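The Gillora Gauge

14 shares | 3 comments

The tide gauge at Gillora had recorded the same level for 121 minutes when the alarm reached Itholm. Volkan Öztürkmen acknowledged it and opened the log. A flat line meant one of two things: a fouled float or a blocked inlet. The sea had not stopped.

He drove out with a spare float, a hand pump and 8 meters of hose. The stilling well stood at the end of the old ferry pier, a steel pipe bolted to the last pile. He removed the cap and lowered a lamp. The float sat level. The water under it was still and had a skin of dust on it.

"Inlet," he said into the radio.

"Copy," said Ramiro Montoya, in the office. "Can you clear it from the top?"

"I can try."

He fed the hose down until it touched bottom and pumped. The handle went stiff on the fourth stroke. On the seventh it went loose and the well took in water with a sound like a drain running backward. The float rose. He wrote the time in the field book, 3:40 in the afternoon, and beside it the correction.

Then he turned back a page. The previous entry was in his father's handwriting. It gave the same fault, the same remedy and a November date with no year. His father had not worked the gauge since the Valcárcel survey closed. 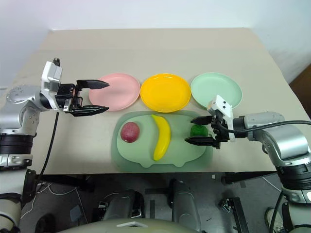
The field book stayed shut through supper, and Volkan did not mention it until his daughter had gone up to bed. Her game was still set out on the table against the white wall, the pink, yellow and green plates in their row and the toy banana on its tray in front of them. He put the book down at the near edge and opened it to the page. His wife read the entry twice.

"It's his seven," she said. "He crossed them."

"The book was issued in spring."

"Then someone copied it."

"From what?"

She had no answer. He checked the gauge on his phone. The level was falling at the predicted rate, with a residual of 8 millimeters. He wrote that down under the two entries and crossed his own seven, to see how it looked.

22 people like this
Share | Save | Print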